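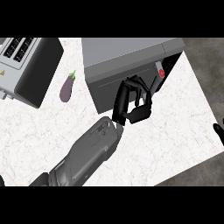

Kitchen bench, simulated view from overhead: arm at the microwave, eggplant and toaster alongside.

Minasdale Shared Equipment Forum > Planning and Procurement > Manipulation bench, second phase

msegers
Posted 2 Jun 2026
Members are invited to comment on the equipment plan for the kitchen bench before it goes to the finance office. The request covers two arms, two multi-fingered hands, the countertop, a toaster and a microwave oven, together with simulation licenses for the same layout. The provisional figure is 112 thousand euros, against a ceiling of 100 thousand. A reduction is therefore required, and I would ask that proposals name the line they would cut.
Mirjam Segers

w_goossens
The hands are the obvious line. The quotation from Riltier lists them separately from the arms, and a parallel gripper would bring the total down to 89 thousand. Most of the tasks in the current plan involve picking up produce and setting it down again. A gripper will do that, and replacement fingers can be made in our own workshop.
Wim Goossens

eniko.vida
I do not support this. The microwave task was the reason the second phase was approved. Closing fingers around a vertical handle, and pressing a round button beside it, are two different uses of one hand. With a gripper we would need a tool change or a special fixture, and neither is in the budget. The task list should be read in full before the hands are removed.
Enikő Vida

w_goossens
I have read it. The button can be pressed with a closed gripper. The handle is a fair point, although an arm that pulls from behind the handle does not need five fingers or even three. I would also observe that a repair contract for the hands has not been quoted at all, so the 112 is too low as it stands.

ndekker
May I ask which layout the reach figures were based on? In the overhead render the microwave is turned at an angle, the toaster is on the far left, and the forearm comes in low and from the left. On a real bench with the same arrangement I would want to know how much clearance remains in front when the door swings open. If the counter has to be deeper, that is a furniture cost and it should be entered now.
Nele Dekker

msegers
The reach figures were prepared for the layout shown. Door clearance was not calculated. I will ask Utora for the drawing of the mounting base, and Nele's point will be entered as an open item.

kvanacker
A different suggestion. Purchase one arm and one hand this year and place the second pair in next year's request, to be filed in September. The simulation licenses can be kept whole, so that work on both arms continues there. Single-arm tasks, including the microwave door, could then begin on hardware without waiting. Nutsugah has agreed in principle to hold its unit price for the second arm, though I have this only by telephone.
Kristof Van Acker

eniko.vida
Kristof's proposal is acceptable to my group, on condition that the price is confirmed in writing. I would add that the appliances should be bought in duplicate. A microwave door that is pulled by a machine all day will not last, and a different model brought in later would mean rebuilding the simulated one.

w_goossens
Duplicates, yes. Splitting the purchase, no. We divided the phase one order in the same manner and paid for delivery and commissioning twice - the second visit was charged at the full rate. If the hands must stay, I would prefer to drop the spare controller and see how far that takes us.

kvanacker
That is a reasonable objection. I will request commissioning terms for both cases along with the written price.

ndekker
Please ask for the weight of the arm with the hand attached as well. The present base plate was chosen for the old gripper.

msegers
Two versions of the budget will be prepared: the split order, and the full order without the spare controller. Both will include duplicate appliances and a line for hand repairs. Wim, kindly send me the phase one commissioning invoice. The thread remains open for comments on the base plate and the counter depth.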